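Plerum > Household & Repair > Bags, Clothes & Luggage

Zippers that stick, especially on old sports bags and cases. Is there a trick to it?

Posted 02/07/2023 by tallgrass_dee

Hi all! I've been cleaning out the hall closet and ended up with a whole heap of things with zippers that won't behave. There's a tent bag, two winter jackets, a lunch bag my son took to camp last August (don't ask what was in it), a couple of racket covers and the soft case for our table tennis paddles. Some of them just drag the whole way. The tent bag is the worst, it goes fine for a few inches and then stops dead at the corner. And one of the jackets does that awful thing where it closes and then pops open again behind the slider.

I already tried a bit of olive oil on the lunch bag and I wish I hadn't, because now it has a dark stain along the front and it still sticks. My mother always used a candle, my neighbor says pencil, and the man at the hardware store wanted to sell me a spray. I really don't want to throw all this stuff out over a few dollars' worth of zipper! What do you folks use, and is it the same thing for metal and plastic? Also is it possible to fix the one that pops open or is that a job for the tailor?

Valentin Oberholzer

I did alterations for years in a little shop in Mösli and I still do zippers for half my street, so I'll go on a bit here. First thing, wash them before you put anything on. Nine times out of ten a dragging zipper is just dirty, and if you wax over the dirt you make a paste. Warm water, one drop of dish soap, an old toothbrush, and brush across the teeth on both sides. Rinse it, then let it dry open overnight. Tent bags are terrible for this, all that fine sand gets into the coil.

Once it's dry, run the slider up and down and feel where it catches. If it always stops in the same spot, look at the fabric and not the teeth. On a lot of bags the lining has come loose and a thread or a fold is getting pulled in. Snip the thread close or put in a few small stitches to hold the lining back. I'd bet your tent bag has this at the corner.

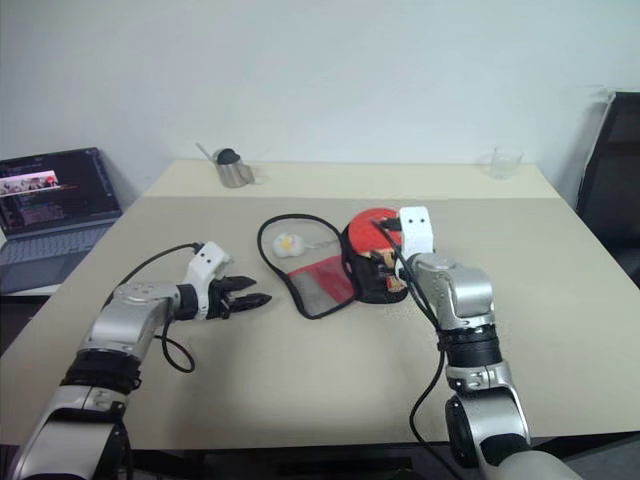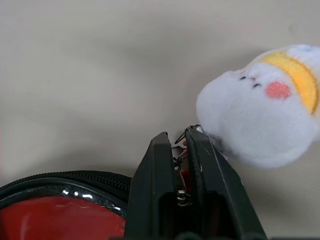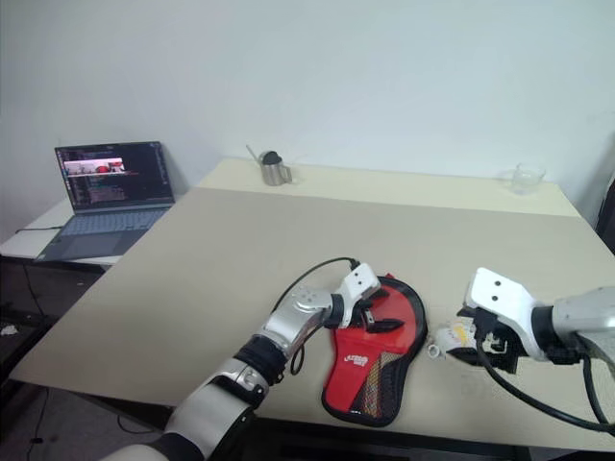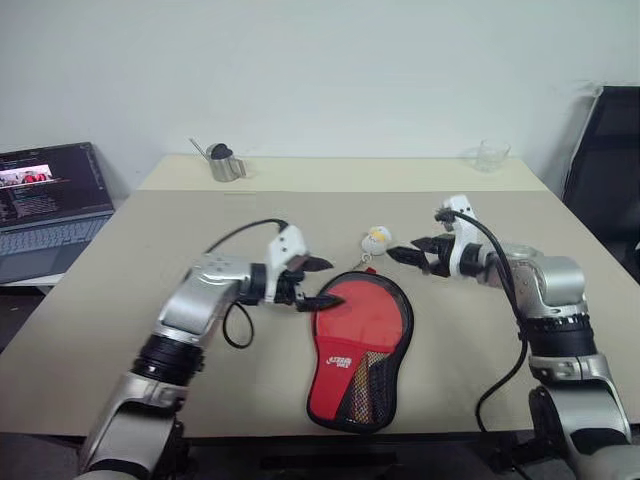 Zipper hardware close up in the second one, red paddle case in the last.

For curved zippers, the kind that run around a case or a toiletry bag, hold the fabric flat and tight just behind the slider with your other hand and pull in line with the teeth. People yank them sideways around the bend and then wonder why the tape gets wavy.

Metal teeth like pencil (a soft one, rub it right on the teeth and wipe off the crumbs) but keep it away from light-colored fabric or you'll have gray smudges. Plastic and nylon I do with plain candle wax, white or clear, so your mother was right. If you have a rough burr on a metal tooth, fold a bit of 400 grit sandpaper and touch it very lightly. I mean lightly!

Now the jacket that pops open. That's the slider, it has spread apart with wear. Take small pliers, bring the slider down to the bottom, and squeeze the back edge on the left, then the same on the right. A tiny squeeze, then try it. If you go too far it won't move at all and then you're buying a new slider. They come in sizes and the number is often stamped on the back, so look there before you go to the store.

For the olive oil stain, dab on dish soap undiluted, wait a while, wash warm. Don't put it in the dryer until you're sure it's gone.

bramblecat

I just use a bar of soap lol. Works on everything in my house

marcy_upstairs

Seconding the washing part, that fixed my suitcase all by itself. I do like the Pidix stick for coats though, it's a wax thing like a fat crayon and I've had mine forever. I got it at Okard when they still had the sewing aisle — not sure they carry it now. It doesn't leave marks on my navy coat and it did on my cream one, so test it inside the pocket first.

One thing I'd disagree with is the pliers. I tried that on a cheap jacket and the slider cracked right across. Maybe I was too rough, maybe it was just junk metal, but I'd practice on something you don't care about. And if the jacket was expensive check whether the maker will replace the zipper. Mine did it for free, I only paid to mail it in, and it came back in time for ski week.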